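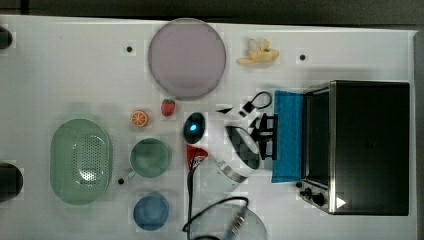
2 min read

I'd been meaning to get to the Whitcombe open day for years and finally did it in January, driving out from Dundale with the windows down and a thermos between my knees. The old cannery is a jam works now (mostly marmalade, some strawberry) and they only let the public in once a year, so the car park was a paddock and the paddock was full by nine.

We went through in hairnets, in groups, and our guide was Lorraine Merrick, who talks fast and loves a boiling pan. The big copper ones hold 90 litres each. Last season they put through 2,270 kilos of Sevilles, all of it cut in the same long shed, and the smell in there – oh, I could have moved in! She let us try a set test on a cold saucer and mine ran everywhere.

The labelling line is a Fallico, older than me and twice as loud. I bought three jars of the thick-cut and one of the ginger, then queued ages for a scone. Go early for the scones.

My only grumble is the tour itself, 40 minutes when I'd have happily stayed for two hours.

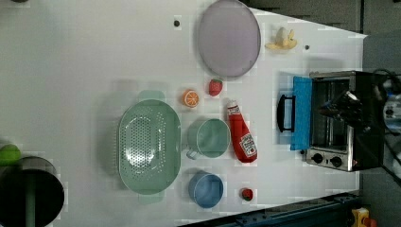
Magdalini Nikolaidis wrote in to say the afternoon groups get longer in the boiling room, and that the ginger sells out by lunch, so you can't really have both. She also reckons the thick-cut wants six months in the cupboard before you open it. Mine's half gone already.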